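Framed Objects in Unconditioned Storage: Humidity, Packing and Record Keeping
Speaker notes, 26 July 2023

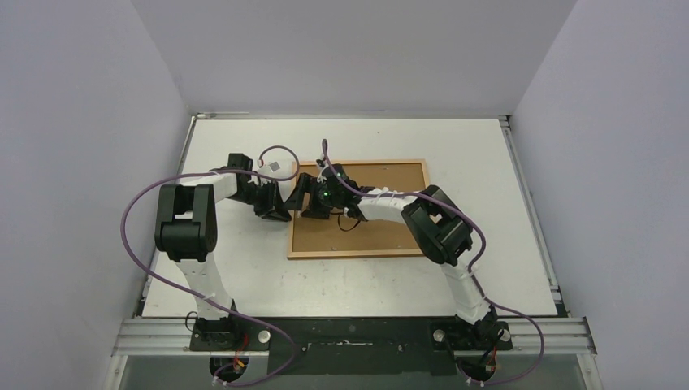

Slide 1. Board with a light wooden frame and a brown panel, on a white tabletop.

Leave the title up while people sit down. Mention that the handout has the full tables and that the slides carry only the summary figures.

Scope. The talk covers framed flat objects held in buildings with heating but no humidity control. Oil paintings on canvas are out of scope. So is anything glazed on both faces. The Katene store is the main case. The Drinov annex comes in at slide 7 for comparison.

Slide 2. The collection

The Katene store holds 2791 framed items. Of these, 506 have a recorded condition problem that was not in the previous survey. Problems are open miters, bowed panels, lifted veneer, loose fasteners and mold on backing paper. Some items have more than one; they are counted once.

Oldest dated frame in the store is 1717. It is stable and has had no treatment in the period covered by the records. Age does not predict damage in this collection. Location in the building does, up to a point. Say "up to a point" and move on, the detail is on slide 6.

Slide 3. Why a frame and its panel disagree

Wood gains and loses moisture until it is in balance with the air. Movement along the grain is very small. Movement across the grain is much larger, and larger again in the tangential direction than in the radial direction. A frame rail is long along the grain and narrow across it, so its length barely changes with the seasons. A solid panel can change width by several millimeters if it is wide enough.

If the panel is free in its rebate, the movement is harmless. If it is glued, or nailed tight at both sides, the force goes somewhere. In winter it usually shows as a split in the panel. In summer it shows as an opened corner.

Sheet materials behave better in plane but are worse at the edges. Edge swelling in fiberboard does not fully reverse when the board dries. Point to the graph. The return line does not meet the starting line.

Skip the derivation of equilibrium moisture content unless asked. It is on the last page of the handout.

Slide 4. Measurement

Loggers were set to one reading every 15 minutes. They were placed at floor level, at mid height on the racking, and on the top shelf. One logger went inside a closed box with two frames and another inside an empty box of the same type.

The loggers were checked against saturated salt solutions before they went out and again when they came back. Two had drifted beyond our limit and their data were dropped. This leaves a gap on the north wall in February. The gap is drawn as a gap. Please do not read the line across it.

If asked about brands: we used the Anen logger, for no better reason than that the store already owned them and had the cable.

Slide 5. What the room does

The room follows outdoor moisture content with a delay of a day or so. When the heating comes on, relative humidity falls quickly, well before the outdoor air gets any drier. The steepest drop of the year is in the first week of heating. The lowest value comes later.

Short swings in room air matter less than they look on a chart. A frame rail of normal thickness takes days to weeks to respond through its full section. Surface layers respond much faster, so gesso and veneer are exposed to swings that the core never sees.

Pause here. This slide gets photographed.

Slide 6. What the box does

The closed box with frames in it had less than half the daily swing of the room. The empty box did worse than the full one. Wood and card inside a closed volume act as the buffer. Adding more archival card helps slightly. Adding silica gel helps more but needs someone to recondition it, and at Katene that was not happening.

Seasonal change still gets into the box. It arrives later and is a little flatter. A box will not fix a room that is damp all winter.

Floor level was the worst position along the outside wall and made no difference along the inside wall. The old rule of keeping everything off the bottom shelf is too broad for this building. We now leave the bottom shelf empty on the outside wall only.

Slide 7. Drinov annex

Smaller building, thicker walls, no heating at all. Colder in winter and higher in relative humidity for most of the year, yet with fewer opened joints per item surveyed. The likely reason is that there is no sharp drop when heating starts. The Drinov annex does have more mold on backing paper, so this is a trade and should be presented as one.

Do not claim that the two collections are matched. Drinov holds more small frames, and small frames move less.

Slide 8. Handling and packing

Read the list on the slide slowly. People copy it down.

Carry frames by the two vertical sides. Check the rear for loose fasteners before lifting. Lay the object face up on a clean flat surface if the face is friable, face down on padding if the rear needs work. Use corner pads, and do not let a pad touch the image area.

Wrap with a breathable layer first. Polyethylene directly against wood is acceptable for transport lasting hours. It should come off on arrival.

Vatar trays fit four small frames on edge with spacers. A fifth will go in if pushed. We found trays with five in them and abrasion on the sight edges.

Slide 9. Records

The previous survey used free text. "Slight gap" appears next to gaps that a feeler gauge puts at very different widths. The new form asks for the widest opening at each corner, in tenths of a millimeter, and the date. It takes longer. It also means that next time we can say whether a joint has moved.

Record the room reading at the time of inspection. A miter measured in summer and again in winter will show a change that is only seasonal.

Slide 10. Recommendations

Start the heating in steps over two weeks.
Box everything under 60 cm on the long side.
Clear the bottom shelf on the outside wall.
Loosen fixings where a solid panel is held tight across the grain. This is a conservator's job.
Recheck loggers once a year.

Cost table is on the handout. The first item costs nothing apart from some complaints about cold rooms.

Spare slide A. Salt solution check, step by step. Only if there is a question.

Spare slide B. Raw traces from the two dropped loggers. The drift is upward in both.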